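Games Should Let You Finish the Map You Paid For

I bought Ulholm in November and played it for 1442 minutes, according to my library page. Most of that was spent in Drudwood, the forest region that comes with the base game. I liked it. Then I reached the river crossing and got a prompt to buy the Prevville pack.

My complaint is with where the line was put. The bridge is on the base map. The quest that sends you there, Ackah's Debt, is a base game quest. You can do the first 2 steps for free and the rest sit behind a store page.

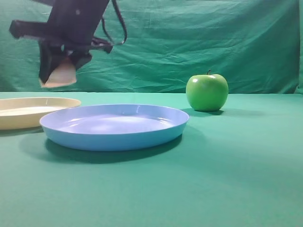

Black gripper with a beige finger pad, over the table.

I have no problem with paid expansions. People worked on Prevville and they should be paid for it. My friend Ximena Cisternas bought all 4 packs and says the city is the best part of the game. She may be right. But she also says she would have bought it without the quest pushing her there, and I believe her.

An expansion should start where the base game ends. If a story begins in the part I own, it should end there too, even if the ending is a small one.
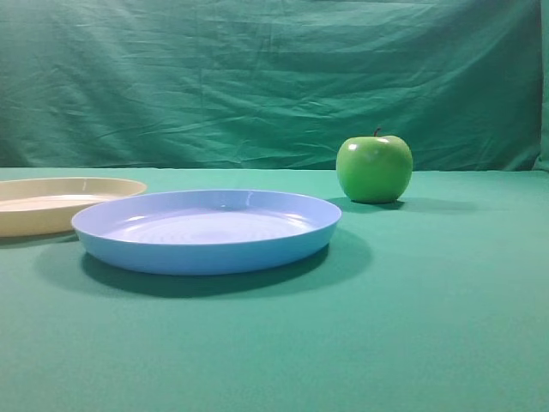
What the store page should say

The listing for Ulholm promises 8 regions. Further down, in smaller type, it says some regions require additional purchase. Those two lines belong next to each other. A simple table would do it: region, included or not, price.

Horacio Godoy argued on our Saturday stream that players should read before they buy. Fine, but I did read it, and I still couldn't tell that a main quest was split.

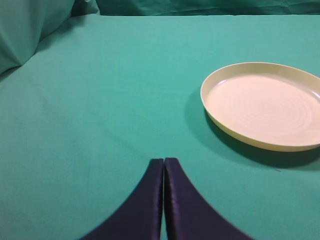
Co-op makes it worse. If the host owns Prevville and you don't, the session drops you at the bridge and your share of the loot stays behind. Older games let guests use the host's maps, and plenty of those guests bought the pack afterward.

I'll keep playing in Drudwood. I still have the north camps to clear, and the fishing is good. I won't be buying Prevville at full price.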